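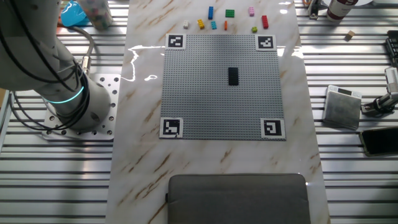
Bricks on the table before bricks in the build: talk notes
By Yolanda Gallardo
January 16, 2025

OK start fast. No intro slide, they have the program. Say name, say "small parts, flat table, twenty minutes," go.

Who has dumped a full box on the table and started hunting? Wait for hands. Me too, the Jerkanau project, 2158 pieces, one heap. Took the whole weekend and most of it was my fingers raking through the pile. Building part was short. Raking part was long. Say that twice, slowly.

So the talk is about the raking.

Part one. Table. Hard, flat, pale if you can get it. Carpet is the enemy (pause, somebody always laughs). Tablecloth nearly as bad, a brick stood on end falls over as soon as you lean. Busy patterns: tan and brown pieces vanish into them. Don't go on about lighting, ran over last time because of lighting.

Part two, baseplate. Put it down first, before any bricks come out. Square to the table edge, close to you. Tape if it slides. Loose pieces go BEHIND it, on the far side, so your sleeve isn't dragging through them every time you reach. Leave gaps between pieces. A heap is a heap even if its a small one.

Mention the corners. Pick one corner as home and count studs from there, always. If two people are building, agree on which corner out loud. Arrieta story here if time: Bonifacio counted from the left, I counted from the right, wall met in the middle off by 2 studs. Keep it short!!

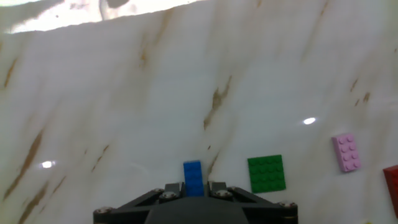

Part three, which way up. People sort by color first and never think about how a piece is lying. Flat and studs up is the parking position, you can read the size straight off the top. On end is for the one you're about to use. The blue brick is on its narrow end and taller than it is wide, the green plate next to it is flat on the marble, and you get four by four off the green one without picking it up. Try getting the size of the blue one that fast. So: flat to wait, upright to go. Make them do it with the brick on their chair.

(check: are there bricks on the chairs? ask Yvette before the doors open)

Plates vs bricks. Do not skip, half the room will mix up the words. Plate is thin. Brick is the tall one. Three plates stack to one brick. Hold up both, turn them sideways so teh back row sees.

Part four. How many out at once. My answer: what you need for this step plus the next step. Rest stays in the tub. I used to lay out 100 or so and call it organized, it was a heap with manners.

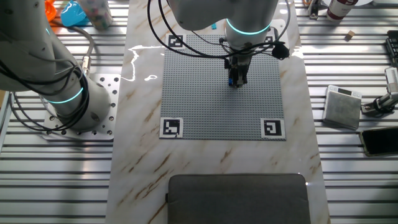 Akosua Asante disagreed with that at the run-through, said two steps is too few for kids, they get bored waiting for the next handful, and she'd put one of every color out and let them choose. Fair. I'd add it as an option for under eights. She also said tubs with lids, clear ones, or they dump the lot anyway. Give her credit when I say it.

Tubs: by shape, then color inside the shape. Color is easy to spot in a mixed tub, shape isn't. A black 2x4 in a tub of black everything is a needle job. Same black piece in a tub of long plates of every color, you grab it right off.
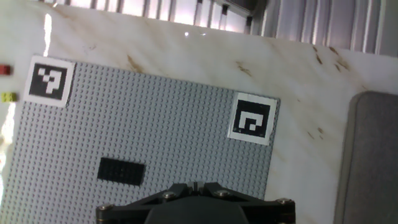

Which brings me to first piece down. Put it away from the edges, press all the way, run a thumb over it. If one end rocks, lift and redo, don't build on top and hope. Dark piece first if the baseplate is light, easy to count from later. Leave room on every side, builds creep outward.

Then clean up, one minute max. Off the plate from the top down. Brick separator, not teeth. Biggest thing I took apart this year was roughly 900 pieces and it went back in the tubs in an evening becuase the tubs already existed.

Questions. Likely ones:
- glue? no
- washing? lukewarm, mesh bag, air dry
- off-brand bricks? mixed results, keep them in a separate tub till you've tried the grip
- marble or stone tops? fine, they're cold and loud, put a towel at the edge for droppers

If short on time cut the plates vs bricks bit down to the stacking, keep the chair exercise. Handouts with Anikó at the door.

Related
Tubs, trays and the Ibarra shelf (Anikó Hajdu)
Counting studs with a partner
Fuseo build night: what to bring
Taking big models apart

Last updated: April, handout note added by Yvette Melnyk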